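Why do hotel rooms cost more some nights? Quick version, for kids who ask in the car.

## Same room, new price

Say your family wants to stay in Wollham, by the beach. In October a room is 70 dollars. In summer, way more. Same bed! Same tiny soaps!

It's called **demand**. Lots of people want a room = price goes up. Hardly anyone does = price goes down.

## Why not just build more rooms?

Takes years. Wollham has 2182 beds for visitors. That's it. On a big beach weekend they all fill up, and the late people end up driving to Takbridge, 30 miles off. (Long drive. Bring snacks.)

## Busy times have a name

- **High season**: school's out, sun's out. Lines for everything.
- **Low season**: quiet, cheap, some rides and shops closed.
- **Shoulder season**: the bit in between. Funny name, nothing to do with you're shoulders.

Ski towns like Vurka are flipped. Winter is high season there, and summer is mostly hikers and cows.

## What else is in the price

Cleaning, lights, towels, the people at the desk, breakfast and drinks if the hotel does them. Plus a visitor tax in some towns, 2 dollars a night in Wollham. It pays for stuff like beach showers and trash cans. 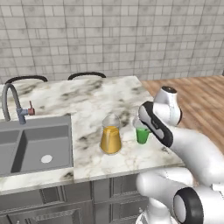 ## Try it

Pick a town. Ask a grown-up to help you look up one room in a busy month and teh same room in a quiet one. Write both down. Which is bigger, and by how much?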